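Forum professionnel des gestionnaires de copropriété > Travaux et équipements > Recharge des véhicules électriques

Répartition des frais d'électricité entre copropriétaires : sous-comptage ou forfait ? 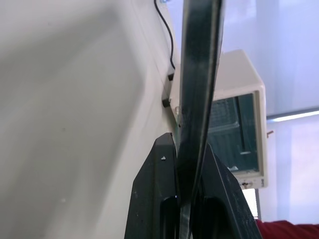 Crédit photo : Brimoron / espace membres

Syndic_Vallon
Gestionnaire - 621 messages

Mesdames, Messieurs,

Notre cabinet administre une résidence de 49 lots, dotée d'un sous-sol de stationnement unique. L'assemblée générale a adopté le principe d'une infrastructure collective de recharge, mais a renvoyé à une séance ultérieure la question de la répartition des consommations. Cinq copropriétaires ont d'ores et déjà déposé une demande de raccordement.

Deux propositions sont soumises au conseil syndical. La première, émanant de la société Flundia, repose sur un sous-compteur individuel par emplacement, avec relevé à distance et facturation directe à l'utilisateur. La seconde, établie par Mundico, prévoit un forfait mensuel par place équipée, régularisé une fois l'an sur la base du compteur général du parking.

Le conseil syndical incline vers le forfait, qu'il juge plus simple à présenter en assemblée. Nous sommes pour notre part réservés. Nous souhaiterions recueillir l'avis de confrères ayant administré l'un ou l'autre dispositif sur plusieurs exercices.

Nous vous remercions par avance de vos contributions.

Cabinet_Rive_Nord
Gestionnaire

Cher confrère,

Nous déconseillons le forfait. Il a été retenu en mars, il y a trois exercices, dans une résidence que nous avons reprise depuis lors, et la régularisation annuelle a donné lieu à une contestation systématique. Le copropriétaire qui parcourt quelques kilomètres par semaine acquitte la même somme que celui qui recharge chaque nuit. Lors du dernier arrêté des comptes, l'écart à régulariser s'élevait à 2 739 euros, sans qu'il soit possible de l'imputer à quiconque avec certitude. Le solde a finalement été porté en charges communes, ce que plusieurs copropriétaires dépourvus de véhicule ont très légitimement refusé d'approuver.

Le sous-comptage nous paraît la seule solution défendable, sous réserve que les appareils soient conformes et que le contrat de relevé soit distinct du contrat de maintenance.

csyndical_B12
Membre d'un conseil syndical

Je me permets d'exprimer un avis différent. Notre résidence pratique le forfait depuis la mise en service et n'a connu aucun litige. La clef en est la rédaction du règlement intérieur : le forfait y est défini par tranche de puissance souscrite, et chaque utilisateur signe une convention avant l'ouverture de son point de recharge.

Le coût d'un relevé individualisé mérite par ailleurs d'être examiné avec attention. Les offres que nous avions reçues comportaient un abonnement par emplacement, dû même en l'absence de consommation. Pour un petit nombre d'utilisateurs, cet abonnement représentait presque la moitié de la dépense annuelle.

Cabinet_Rive_Nord
Gestionnaire

L'observation sur l'abonnement est fondée, mais elle vise une offre commerciale et non le principe du comptage. Il est loisible au syndicat de faire installer des sous-compteurs et de confier le relevé au syndic, à raison de deux passages par an, dans le cadre d'une prestation particulière votée en assemblée. C'est le mode opératoire que nous appliquons dans nos immeubles de taille modeste.

S'agissant de la convention individuelle, elle ne dispense pas de justifier les sommes appelées. Un forfait accepté par l'utilisateur ne règle pas le sort du déficit lorsque la consommation réelle excède les sommes perçues.

Oberg_lecture
Gestionnaire

Bonjour à tous,

Nous avons eu recours au bureau d'études Öberg pour une opération comparable. Son rapport attirait l'attention sur un point que je ne vois pas mentionné ici : la place réservée dans le tableau du parking. Si le forfait est retenu au départ et que l'assemblée change d'avis, il faut pouvoir ajouter les sous-compteurs sans remplacer l'armoire. Nous avons fait inscrire cette réserve au cahier des charges. Le surcoût initial était modéré et la disposition a été utilisée dès le deuxième exercice.

Je suggère également de demander à chaque candidat :
- la propriété des appareils de comptage à l'échéance du contrat ;
- le format de restitution des index ;
- les conditions de résiliation en cas de changement de syndic.

Le premier point a été omis dans l'un de nos contrats, et nous négocions encore.

Syndic_Vallon
Gestionnaire - 621 messages

Je remercie chacun de ces réponses circonstanciées.

La question de la propriété des appareils ne figurait dans aucun des deux dossiers. Flundia, interrogée mardi, a indiqué que les sous-compteurs demeuraient sa propriété pendant la durée du contrat, puis étaient cédés au syndicat moyennant une valeur résiduelle restant à préciser. Nous avons demandé que cette valeur soit chiffrée par écrit. Mundico n'a pas encore répondu au sujet de la réserve d'espace dans le tableau.

Une question complémentaire à l'attention de Cabinet_Rive_Nord : le relevé semestriel par le syndic a-t-il été voté à la même majorité que les travaux, ou a-t-il fait l'objet d'une résolution séparée ?

Cabinet_Rive_Nord
Gestionnaire

Résolution séparée, avec un tarif unitaire annexé à la convocation. Nous recommandons vivement de ne pas fondre les deux objets dans un même vote - la contestation de l'un fragiliserait l'autre.

csyndical_B12
Membre d'un conseil syndical

Je maintiens ma position quant au forfait pour les petits ensembles, mais je conviens que 49 lots et des demandes déjà nombreuses conduisent à un raisonnement différent. Notre résidence est nettement plus réduite, et les utilisateurs se connaissent.

Je joindrai volontiers le modèle de convention à la bibliothèque de documents, après suppression des mentions propres à notre immeuble.

Modération
Équipe du forum

Le modèle de convention peut être déposé dans la rubrique « Documents types ». Il est rappelé que les pièces comportant des données nominatives ne sont pas publiées. Les échanges relatifs aux tarifs d'un prestataire déterminé doivent se poursuivre par messagerie privée.

Le sujet demeure ouvert.

Syndic_Vallon
Gestionnaire - 621 messages

Il en est pris note. Le conseil syndical examinera les deux offres complétées avant l'envoi des convocations, et le projet de résolution relatif au relevé sera rédigé séparément. Je communiquerai ici le sens du vote.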